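Getting the Guest Room Ready for My Mother

My mother is coming to stay for the whole of October, and I have been cleaning since Saturday like the health inspector is on her way. She's a lovely woman and she would never say a word about dust, but she would look at it, and I grew up under that look, so you'll understand!

The guest room came first. It had turned into the place where we put things we didn't want to decide about - a fan, two boxes of tax papers from when we lived in Haverford, and every coat my son has outgrown. I hauled it all into the hall, opened the window and stripped the bed down to the mattress. The mattress got baking soda and a good long airing. I changed the bedspread twice before I was happy, and I'm still not sure about the pillows.
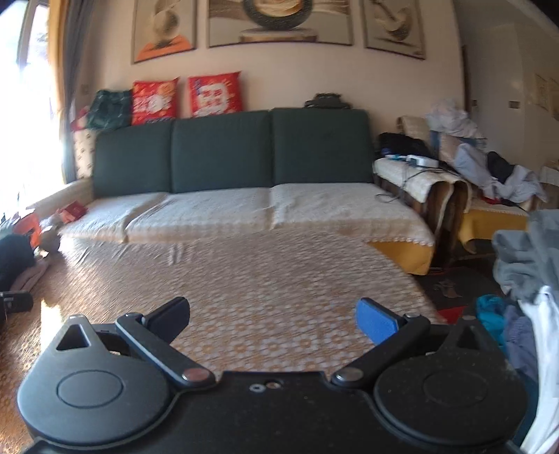

What I Do About Tablecloths

I love a plastic tablecloth and I'm not going to apologize for it. My grandmother in Drildale had one on her table my entire childhood, and she wiped it down with warm water and a little dish soap after every single meal. I do the same. For the sticky spots (syrup, mostly, in this house) I lay a warm damp rag on top for 10 minutes and go have my coffee, and then it wipes right up. Please don't use the scratchy side of the sponge. I ruined a perfectly good one that way the first year we were married. 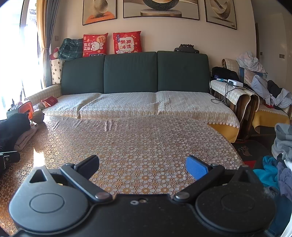 Soledad Abernathy

Now, laundry. I saved it for last because I always do, and then there's a mountain of it. My mother likes her towels line dried, which makes them feel like toast if you ask me, but she's the guest. Everything else goes in the dryer for 30 minutes on low and gets folded right there while it's warm, with the radio on. I used to carry it all to the couch first, and it would sit there until Thursday being used as a pillow by the dog. Socks get matched last, and the ones without a partner go in a bag on the closet door until their friends turn up. There are 43 in the bag right now. I counted them on the phone with my sister, who thinks I should throw out the lot. 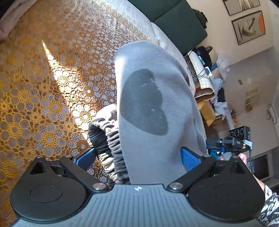 How long before a guest comes should I wash the sheets?
I wash them the day before and make the bed that same evening, so they still smell fresh when she turns down the covers.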